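The Shirt Is Still the Hard Part

14/01/2025
By Rhys Prendergast

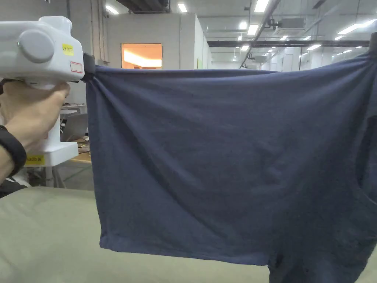

Two corners, then the rest

Chaminda Saha has spent five years on the problem of folding a shirt, and she puts the current state of it plainly. "We can do a towel. We can do a pillowcase. A knit shirt is another class of object, and I would not sell you a machine for it today."

Saha leads the fabric handling group at Plarisetti, which develops software for laundry and garment finishing. Her group works on what she calls the presentation step: taking a garment out of a heap and holding it by two known points so that the fold can start. The fold itself she regards as mostly solved.

"Once you have both shoulders and the top edge is under tension, the remaining moves are short," she said. "Getting to that state takes most of the cycle."

Jersey is the worst of the common fabrics, in her account. It stretches under its own weight, and it creases outward from wherever it is pinched. A jaw that takes too much cloth leaves a bunch of small folds at the corner, and the software then has to decide whether it is looking at a shoulder, a hem or a piece of sleeve. Dark colors make this harder. "Navy on navy, with a sleeve hanging behind the body. A person sorts that out by feel. The camera has very little contrast to work from."

The group's training data comes from people working with hand-held grippers, which have the same jaws the machine will use. Saha prefers this to recording bare hands. An operator using fingers will roll an edge, slide along a seam and correct a bad grasp without noticing. With a pair of jaws, the operator is limited to motions the machine can repeat.

A full demonstration set for one garment type is 250 folds. The current model for T-shirts was trained on 724, and its success rate on shirts it has not seen before is still below what a commercial laundry would accept. She declined to give the rate.

What the laundry wants

Jabari Urio runs the finishing floor at Tulska, a linen and workwear service that has tested Plarisetti's software since June. His requirements are narrower than those of a household. The garments come in known sizes and a small number of styles, and none of them are inside out when they reach the table.

"I don't need it to be fast," Urio said. "I need it to not stop. If someone has to walk over and free a sleeve, I have paid for the machine and for the person."

His floor has eight folding stations. One of them is set aside for the trial and handles flat work only: towels, aprons, pillowcases. Shirts go to the staff. Urio expects that split to hold for a while and has no plan to change the staffing on the shirt line.

Asked about the home, Saha was more cautious. A household basket holds socks, bras, fitted sheets and a child's sweater with one arm pulled through. There is no fixed table height and often no clear table.

"People ask me for a date," she said. "I can give you a date for aprons. For the basket, I would want to see one system do a week of one family's laundry with no help. I have not seen that."

Her group's next target is long sleeves, followed by buttons. Fitted sheets are not on the schedule.

Related items
Tuveo drops its dish-loading arm after kitchen trials
Shelf restocking at night: notes from Espinoza
Abbas Fallahi on why floor cleaning came first
Kipchumba Kashindye: grasping thin objects from a flat surface

Contact the editors | Copyright 2025 | Back to top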